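Press release
Dendham Tenants' Forum
2024-09-23

Dendham tenants ask what "up to 100 a year" really means

Tenants in Dendham have been told that a new fridge on the Urkau rental plan could save a household up to 100 pounds a year. The Dendham Tenants' Forum has read the plan's leaflet twice and would like to see the workings.

The plan, sold by the letting firm Estudar, swaps an older kitchen appliance for a newer one and adds a monthly charge to the rent. It was put to 608 households in August. The leaflet gives the saving in large type on the front. The charge is on the back, in small type, and the length of the contract is left to "your agreement".

"I'm not against a better fridge," said Wendell Escobedo, who chairs the Forum. "I'd just like the saving and the cost printed on the same side of the paper. If the sums are good, why make people turn it over?" 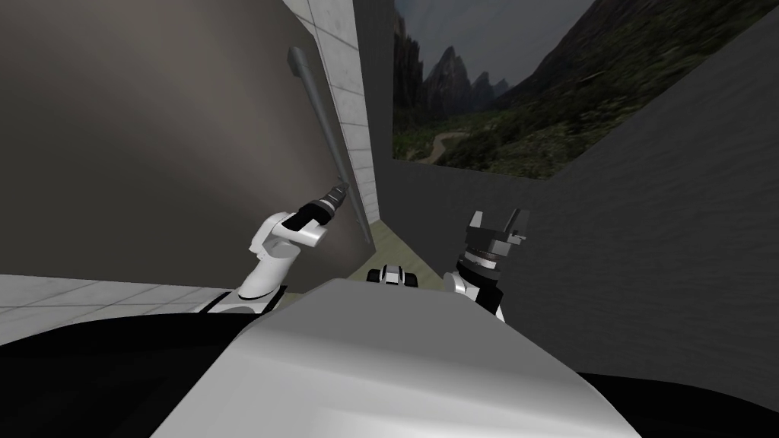 Will the Urkau plan save tenants money?
It depends on what they have now. A household with a very old, hungry fridge may come out ahead. One whose fridge was replaced a few years ago may pay more in charges than it gets back on the electricity bill, and the leaflet offers no way of telling which is which.

Estudar says its figure comes from a trial. Asked for details, the firm told the Forum that the trial covered 12 homes. It did not say how old the replaced appliances were, how many people lived in each home or whether the monthly charge had been taken off before the saving was worked out – a fairly large thing to leave out.

Shuzhen Cai, a retired meter reader and Forum member, has gone through her own bills with the plan in mind. "My whole fridge doesn't use what they say I'd save," she said. "Perhaps theirs makes electricity."

The Forum also questions the word "free" as applied to repairs. The terms exclude door seals, shelves and "wear from daily use". Senyo Atinga, who advises the Forum on contracts, said he struggled to think of a fridge that was not used daily.

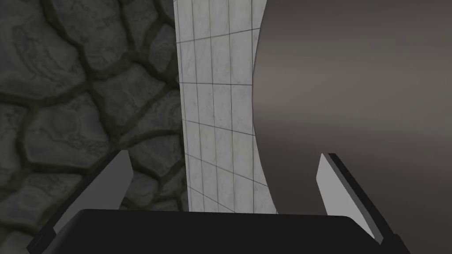

What the Forum is asking for

Estudar should publish the full trial results, with the charge included. It should give every household a written estimate based on its present appliance, and hold back all new contracts until that is done. Tenants who have already signed should be allowed to leave without a fee.

A public meeting will be held at Eren Hall, Dendham. Estudar has been invited and has yet to reply.

Press contact: Ayuba Tsikata, Dendham Tenants' Forum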